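Progress report no. 2, small parts and desk storage project
Imadham workroom
Prepared by Kiri McPhee for Orlando Cárdenas, Apaza fund
2020-01-28

Dear Orlando,

I send you the second report about the storage project. In the first report I wrote mostly about the purchase and the rent. This time I write about the work itself, which is now going well, although we are behind in one part and I explain it under "Delays".

1. What was done

The old cabinets from the Bornham store were emptied before the holidays. Everything that was inside was sorted by kind and put in paper bags with a date. From the list of 942 articles we have now checked nearly 100 for the new storage, beginning with the smallest ones, as you asked in your last letter. The articles that we do not want to keep are in a separate box and nothing is thrown away before you agree.

We also decided which containers we will use. In the application I proposed closed boxes of gray cardboard. After the first trials we changed to clear plastic with compartments. The users of the room told us that they open every cardboard box to look inside and then leave it open. With clear plastic they can look through the wall. The price is a little higher, but we need fewer labels, so the total stays inside the budget line.

2. The work table

All containers are now looked at on one table before they go to the shelf. The table is light wood and we cover it with a large white sheet. I did not think it was important in the beginning, but clear plastic is difficult to see on wood, and small cracks in the corners are even more difficult. On white the edges come out as thin gray lines. We turn each container and look at the rim, the base and the dividers, and after that it receives its number.
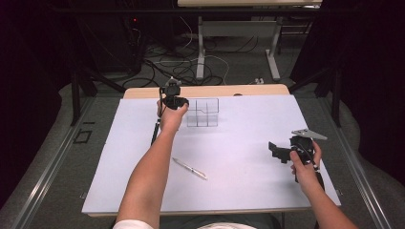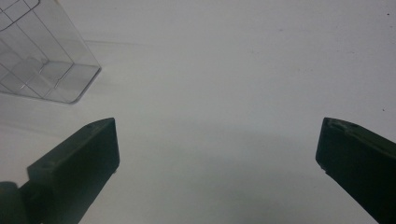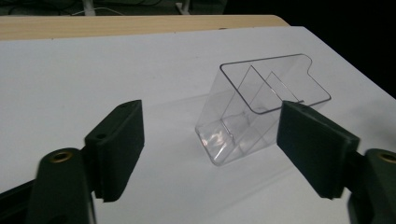

Clear plastic container on the white sheet, Imadham workroom.

The dividers need the most attention. In the first delivery from Dulix, two containers had a divider that was bent, and the small cards slipped under it to the next compartment. Dulix agreed to exchange them and did not charge the transport. I have the letter from them if you need it for the accounts.

3. Delays

We planned to have 29 containers checked and numbered by this report. We have 22. The other seven are in the second delivery, which came late and is still in the packing. I expect to finish them in the first part of February. The labels are also not printed yet. I wanted to see first which size can be read from the door of the room, and the first size was too small for this.

4. Money

There is no change in the total. I moved a small sum from "cardboard boxes" to "plastic containers", and the white sheets are paid from "materials". The bills are in the same folder as before, in order of date.

5. Next steps

Finish the seven containers and put them on the lower shelf.
Print the labels in the bigger size.
Continue with the list, next the pens and the cutting tools.
Ask the users of the room after two weeks if they find things faster.

I have one question for you. The lower shelf at Bornham is free now, and we could use it for the articles we need only once in a year. This is not in the agreement, so please tell me if it is allowed before I move anything there.

With kind regards,
Kiri McPhee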